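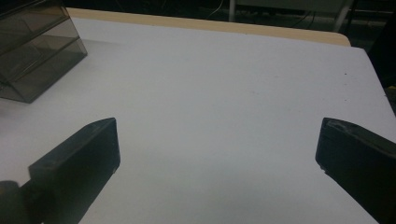

My grandmother's recipe for fish pie reads, in full: "Fish. Sauce as usual. Top with the potato. Oven till right." She wrote it on the back of a gas bill and left it to me as though it were property.

I have been trying to make it since April. The potato I can manage. "Sauce as usual" has taken up most of my evenings, and a good part of my marriage, and I am no closer to it than I was when I started.

You have to understand that she never thought of this as leaving things out. She wrote down what she might forget, and she was not going to forget the sauce. She did write down the fish, which makes me wonder.

My aunt says there was mustard in it. My mother says there was never mustard in it, and that my aunt is thinking of the ham. They had this conversation over the phone, with me in the middle relaying it, until they got onto the subject of who had been given the good casserole dish and I was let go.

So I did what people do now and asked strangers. There is a small forum for old home cooking where I have lurked for years, and I posted the card there and asked what a woman in a town like Tetlow would have meant by "usual." I got 20 replies. Stuart Wainwright said parsley sauce, obviously. Kadri Juška said it depended on whether there was a cow nearby, and I still don't know if she was kidding. Somebody else told me to use a jar of Giretti and stop fussing, and was treated the way you'd expect.

Then I started on the batches. The first one was plain white sauce and it tasted like a waiting room. The second had parsley and was fine, which was worse, as I had no idea what to fix. For the third I put in the mustard and took it over to my aunt, who said it was exactly right. I took the rest to my mother, who said it was very nice and asked whose recipe it was.

Dong-hyun at work ate the fourth, cold, from the container, standing up, and said it could use hot sauce. He says this about soup. He said it once about a peach.

What I keep coming back to is the oven. Hers had a dial with the numbers rubbed off, and she set it by feel, somewhere past where the nine used to be. "Till right" was a real instruction in that kitchen. She'd open the door, look in, shut it again, and go back to the crossword. I stood next to her for that maybe 100 times and what I learned was the crossword.

My own oven beeps. It beeps when it's hot, and when it's done, and when it feels I haven't answered the other beeps. I set it for half an hour and the top comes out the color of a manila envelope, so I give it ten more and then we eat at a quarter to nine.

Next time I'm trying the poaching milk in the sauce with an onion in it, which was Eun-seong Sung's suggestion on the forum and sounds like the sort of thing a person wouldn't bother to write down. I'm also leaving out the mustard. I haven't told my aunt.

Share 6
Comments 14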